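前開き小物ビン Hillex(ヒレックス)青
消耗品棚・仕分け台むけ Mollum 備品ページ

取扱い中。色は青のみ。灰と透明は終了しました、再入荷なし。
個包装のガーゼ、綿棒、テープ、細いケーブルなど、袋のまま放り込んで前から取るための箱です。プラスチック製、フタなし。

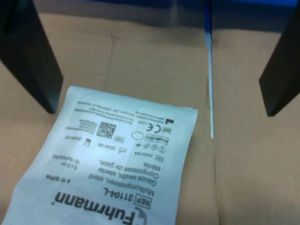
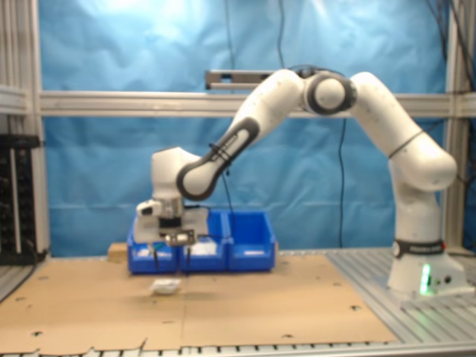
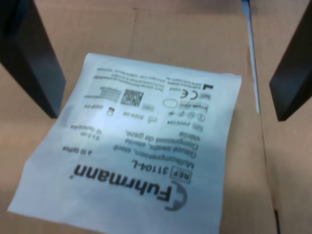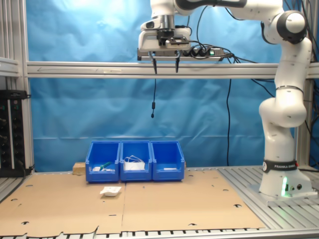
1枚目と3枚目:段ボールの上のガーゼ個包装、印字は「Fuhrmann」。2枚目と4枚目:青いビン3個、横並び。

※ガーゼは付属しません。ビンだけの販売です。段ボールも付きません。問い合わせ多いので先に書いておきます。

■仕様
品名 前開き小物ビン Hillex
色 青
材質 プラスチック
幅 90mm(外側、いちばん広いところ)
奥行 200mm
重さ 軽いです。片手で持って運べます。量り直したら載せます
フタ なし
仕切り板 別売(在庫少)
ラベル札 別売、白のみ
入数 14個で1ケース
バラ売り 可。ただし送料はケースと同じ

高さは旧ロットと新ロットで少し違います。同じ棚に並べると気になる人は気になるかも。混ぜずに送ってほしい場合は備考欄に「ロットそろえ」と書いてください。書いてない場合は混ざります。

■どう使うか
基本は横一列。台の奥に寄せて並べる。前が下がっているので手前から中が見えるし、手も入る。積むより並べるほうが向いてます。
積めないことはないです。ただ中身が袋ものだと、上の段の底に袋の端がはさまる。引っぱると破れる。滅菌の個包装でこれをやると廃棄になるので、ガーゼ類は積まないでください。

1ビン1品目。混ぜない。
と書いておきながら、うちの作業台でもたまに混ざってます。朝いちで直す。

ガーゼの個包装は平たいので、寝かせて入れると底にはりついて最後のやつが取りにくい。立てて入れると楽。印字を手前に向けると品名とサイズを読みまちがえにくいです。上下さかさまだと意外と読めないので、補充のときに向きだけそろえておくのがおすすめ。袋の端を折らないこと。ゴムでしばらないこと。

丸いもの(包帯の巻いたの等)は幅に注意。90mmは外寸です。内側はもうすこし狭い。大きい巻きは入りません。無理に押しこむと横がふくらんで、となりのビンに当たります。

ケーブル類は束ねてから。束ねずに入れると縁から輪っかがはみ出して、となりを取るときに引っかかる。面ファスナーの細いバンドで十分。

■段ボールから移すとき
届いた箱の中で袋を数枚ずつ拾うより、いったん箱を台にのせて、フタを全部開ききってからのほうが早い。底の合わせ目に薄い袋がすべりこむことがあるので、最後に指でなぞって確認。空だと思ってつぶした箱から一袋出てきたこと、何度かあります。

台に段ボールを一枚敷くのも悪くないです。ビンが金属の台ですべらない。音もしない。粉が出るので清潔区域ではやめてください、倉庫側・準備側だけ。ぬれたらすぐ交換。

移す順番のメモ(倉庫の壁に貼ってあるやつの写し)
・ビンをふく、かわかす
・古い在庫を一度出す
・新しいのを奥、古いのを手前
・期限を見る。読めない袋はよける
・破れ、穴、シミはよける
・ラベル札と中身が合ってるか見る
・箱をつぶす前にもう一回のぞく

よけた袋を元の箱に戻さないこと。別の入れ物にまとめて、担当に渡す。

■洗い方
中性洗剤、ぬるま湯、スポンジ。すみにホコリがたまるので歯ブラシがあると良い。
アルコールふきは可。毎日ふいても今のところ色落ちはないです(青のみ確認)。
食洗機は不可。そります。一回そると並べたときにガタつく、直りません。
オートクレーブも不可。滅菌容器ではないです。滅菌済みの個包装を「袋のまま」置くためのもので、中身を裸で入れる用途には使わないでくだい。

ラベルシールを直接貼ると、はがした跡がベタベタになります。札を使うか、養生テープの上に書いて貼る。

■いっしょに出ているもの
Boseck(ボゼック)ラベル札 白 差しこみ式。油性ペンで書いてアルコールで消える
Boseck 仕切り板 奥行を前後に分ける板。在庫わずか、次は4月の予定
Honorato(オノラト)すべり止めシート 段ボールのかわりに敷くならこっち。はさみで切れる
Honorato 棚用バー ビンを引っかけるタイプではなく、後ろに落ちないための止めです。まちがえて買う方が多い、注意

ビンの後ろに木の角材を置いて止めにするのでもいけます。奥の壁とすきまができる台なら、バーを買わなくてもそれで足りるかと。

■使っている方から
「前から取れるので、手袋のままでも迷わない。青は白い袋が目立つのがいい。透明をまた出してほしいと言っていたけど、もう青でいいです」(ペイショトさん、処置室の補充担当)

「入数をもう少し少なくしてほしい。小さい部屋なのでケースだと余る。余りは文房具入れになった」(メンドンサさん)

「ロットで高さがちがうのは先に言ってほしかった」(ハヴリーチェクさん)
→すみません。それで上の仕様欄に書きました。

■よくある問い合わせ
他の色は。 → 青のみ。
フタだけ買えますか。 → フタは作ってません。ほこりが心配なら、上から布をかけるか引き出しに入れてください。
冷蔵庫で使えますか。 → 使っている方はいます。こちらでは試していません。冷凍は割れるかもしれないのでやめてください。
食品は。 → 食品用ではないです。
ガーゼのほうは売ってますか。 → 売ってません。いつもの仕入れ先にお願いします。
名入れは。 → 少量は不可。ケース単位なら相談。
壁にかけられますか。 → 裏に引っかける所がないので無理です。置くだけ。
サンプルは。 → 1個なら出せます。送料だけお願いします。返却は不要。

■納期と送料
在庫があれば2営業日で出荷。昼までの注文分です。午後は翌営業日の受付あつかい。
ケースは外箱のまま送ります。外箱に送り状を直に貼ります、二重梱包はしません。プレゼント用ではないので。
離島は別見積り。先に連絡ください。

割れ、欠けは届いてすぐ写真を送ってください。交換します。使ったあとのキズは対象外。色味の返品も対象外(画面と実物で青が少し違って見えることあり)。

■在庫メモ
青 あり
青 旧ロット 残り少
仕切り板 わずか
ラベル札 あり
すべり止めシート あり
棚用バー 入荷待ち

注文はページ下のフォームから。FAXも受けてますが字がつぶれると折り返し電話になります。数量はケースかバラか、かならず書いてください。「3」とだけ書いてあると3ケースなのか3個なのか分かりません。

商品の質問は細田まで。午前中のほうがつながりやすいです。棚用バーの入荷待ちリストに入れてほしい方も細田あてで。

寸法図は差しかえ中。古い図面を持っている方、奥行の数字がまちがっているので捨ててください。200mmが正しいです。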